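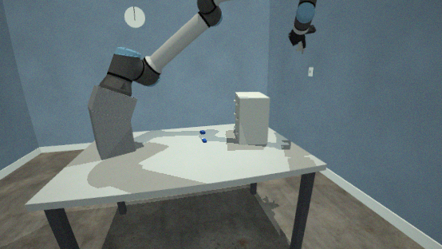 Zorkis gripper on the sim arm, parked high beside the little drawer cabinet.

Zorkis gripper for the Urkico sim bench, $700

I ran this one against the Biswas on the same table all Sunday and I'm really taken with it! The pale tip is slim enough to get in beside small parts (the Biswas kept bumping the cabinet), and those four little knobs are a fair test for any jaw. It pulled 82 drawers out of 100. The Biswas managed 19, poor thing.

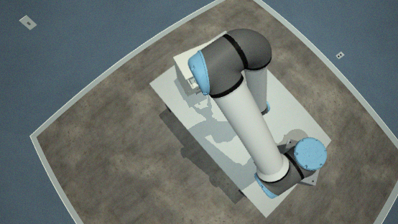

Top view, with the elbow hiding part of the box.

Try a few camera angles before you settle on one, as the grey elbow is bulky from up here. I logged 2,000 runs with both views on. Works with the Zonia controller, cable sold separately.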